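## 4. Findings: flowers, permanence and the shared room

### 4.1 The decline of the cut-flower rota

In all three of the residential settings studied, fresh flowers had once been supplied to the shared rooms on a fixed rota. At Cladley the rota was kept in a bound book in the front office, and entries survive for most of its working life. At Quintana the arrangement was less formal: a local grower left whatever was unsold at the side door, and the kitchen staff divided it among the tables. At Uromell the flowers were bought out of the general household budget and recorded under the same heading as candles and paper napkins.

By the time of our interviews, none of these arrangements was still in place. The reasons given differed from setting to setting. Staff at Cladley spoke mainly of pollen and of water spilt on the floor. At Quintana the grower had retired and the habit had lapsed with him. At Uromell the change was a matter of cost, and it was the only one of the three that had been minuted. The relevant entry reads in full: "Flowers to be replaced by permanent ones from April. Vases to store."

The wording is of some interest. Few of our respondents used the word "artificial" without being prompted to do so. "Permanent" was the usual term among staff, "silk" among older residents (whatever the material), and "the flowers" among everyone once a piece had been in the room long enough. We have kept to "artificial" in our own text for the sake of clarity, but we note that it is a word brought in from outside.

### 4.2 Choice of species

The literature on domestic ornament has tended to treat artificial flowers as a single class of object. Our interviews suggest that residents draw firm distinctions within it. Roses and lilies were judged strictly, and were said to look wrong when the petals were too even or the stems too straight. Lavender was disliked at Cladley for having no scent, a complaint made of no other plant. Sunflowers were judged most kindly of all. Respondents explained this in several ways: that the real flower is itself stiff and bold, that it was seldom seen indoors in their youth and so invited no comparison, and that yellow could be made out from across the room by those with poor sight.

The last point came up often at Quintana, where the main sitting room faces north. Residents there described using a bright arrangement to find their own table, and two of them objected strongly when pieces were moved for cleaning and put back in a different order. The staff had not known that the flowers served this purpose until the matter was raised at interview.

Colour also affected how long a piece was kept. Reds and pinks were felt to fade badly and were often thrown away at the end of a summer. Yellows were thought to hold, though we have no measurements by which to test the belief. The household list kept at Uromell records one yellow arrangement as having been in use for 17 years, with a single note of repair.

### 4.3 Containers and added ornaments

Containers attracted more comment than we had expected. The glass vase, which had been the standard vessel for cut flowers in all three settings, was almost never used for artificial ones. Residents considered that clear glass "showed up" a stem that stood in no water, and several recalled relatives who had filled such vases with pebbles or marbles in order to hide the fact. Opaque containers were preferred, and boxes in particular, which sit low and do not tip.

Small ornaments placed among the flowers (birds, ladybirds, butterflies and, in one case, a thimble) formed a category of their own. They divided opinion more sharply than any other feature. Some residents held that an ornament gave the arrangement away at once. Others took the opposite view and said that a piece which made no attempt to deceive was the more honest object and the more pleasant to live with. Figure 4 illustrates the boxed type, with large sunflower heads set among smaller yellow blooms and a blue butterfly at the upper edge.

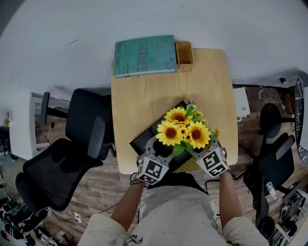 **Figure 4.** Artificial sunflowers in a black rectangular box, with added butterfly.

Wenceslao Yáñez, commenting on an earlier draft of this section, objected that we had made too much of deception. In his view the residents were not asking whether a flower could pass for a real one. They were asking whether somebody had taken trouble over it, and the ornament was the plainest sign that somebody had. He pointed out that the same residents who disliked lavender without scent had no complaint against flowers embroidered on a cushion, painted on a plate or printed on a curtain, and he suggested that the artificial arrangement be grouped with these and not with the cut flower at all.

We accept much of this argument. On returning to the interview transcripts, we found that remarks about trouble taken, care shown or time spent were indeed more common than remarks about likeness. They were also spread more evenly across the three settings. We are less sure that the comparison with cushions and plates can be pressed very far. A printed curtain is not watered by mistake, and we recorded several accounts of artificial flowers that had been — always by visitors, according to the residents, and always by residents, according to the staff.

### 4.4 Care and cleaning

Artificial flowers are often bought in the belief that they need no looking after. Staff in all three settings had found otherwise. Dust gathers in the centre of a large flower head and along the upper side of the leaves, and it is not easily removed without loosening the petals. Methods in use included a soft paintbrush, a hairdryer on its cool setting, and a paper bag of table salt in which the flowers were shaken. The last of these was practised only at Cladley, where it had been handed down from a former housekeeper and was defended with some warmth.

The cleaning contract at Quintana, held by Prekoser, made no mention of ornaments of any kind. As a result the flowers fell between two sets of duties. Contract staff were instructed to clean surfaces and to lift objects only where needed, while house staff took it that anything standing on a surface was part of it. Residents had filled the gap. Of the 15 residents interviewed at Quintana, most had dusted an arrangement in a shared room at some time, and several regarded a particular one as their own charge.

This informal ownership deserves more attention than we can give it here. Under the cut-flower rota, residents had rarely handled the flowers. The bound book at Cladley contains 908 entries, and in almost every case the signature is that of a member of staff. The change to artificial flowers, made for reasons of cost and convenience, seems to have passed a small part of the upkeep of the room into the hands of the people who sat in it. It had not been intended, and in two of the three settings it had not been noticed.

### 4.5 Storage and seasonal change

Some rotation of artificial pieces took place everywhere. Spring and autumn sets were kept at Uromell in labelled boxes beneath the back stairs, and bringing them out was treated as a minor occasion. Cladley kept no separate sets but moved its pieces between rooms, so that a given arrangement might be seen in the dining room for a season and in the corridor for the next.

Sunflowers were again an exception. Although they are a late-summer flower, they were left out all year in each of the settings, and when asked about this respondents generally appeared surprised by the question. One resident at Cladley remarked that she would not put a daffodil on a table in November, and that she had never thought to apply the rule to the sunflowers beside her chair. Holly and poinsettia, by contrast, were removed promptly, and their late removal was a recognised ground for complaint.

We return in Section 5 to the question of how such rules are learned, and to the difficulty of recording them in settings where the older residents regard them as too obvious to state.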